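Saturday, May 7, 2022
Workshop notebook, Trakemen cottages

Long day, and a good one on the whole, so I want to get it down before supper while I still remember which valve was which.

Came in early to carry on with the hot water complaint from the April guests in the upstairs cottage. They were lovely about it, but they did say that the second shower of the morning ran cool, and when two different families write the same thing in the book I believe them. Érica Moura had already left me the boiler keys and a slice of her orange cake, bless her, so I started in a very good mood.

First thing I did was run the kitchen tap and the shower together and watch the cylinder thermometer. It dropped much faster than I'd like. I had been blaming the thermostat, but Anselmo Rengifo came by with his own meter and we went over it twice, and the thermostat is fine. Then he asked me when I'd last looked at the mixing valve under the stairs – and of course I hadn't, not since we opened the place up for rentals. It was scaled up something terrible. I've soaked the cartridge in vinegar and put it back for now. A new one is ordered from Darkholm, and I asked for 2 so we have a spare on the shelf for the garden cottage, which has the same fitting and the same hard water.

After refitting, I let the cylinder recover and set it to come on at 7 in the evening as well as first thing. I'd like to leave it like that for 48 hours with nobody staying and then do the two-tap test again. If it holds, we can tell the next guests with a clear conscience that there's plenty for everyone.

While I had the water off I also bled the radiators in the sitting room and the little bedroom over the porch. The porch one spat and hissed for ages. I may have to think about that pipe run properly next winter, when the bookings thin out.
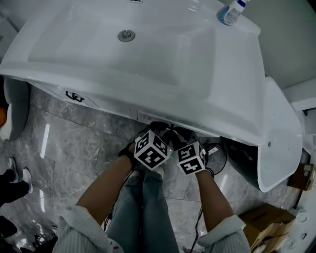 Samir phoned at lunch about the gravel for the parking area. He can do 80 bags, delivered to the gate, but his driver won't come up the lane after what the rain did to it, so we'd have to bring them up ourselves in the trailer. I said yes. It's a nuisance, but guests arriving in the dark with suitcases shouldn't have to wade.

Still to do: oil the gate latch, put the new welcome folder in the kitchen drawer (Érica has rewritten the page on the stove and it's so much clearer now), and find out where the other pool towel hooks went. Fidel thinks they're in the blue toolbox – I've looked in there, but I'll look again.

Anselmo, if you read this before I see you, your meter is on the bench by the window and I owe you a coffee.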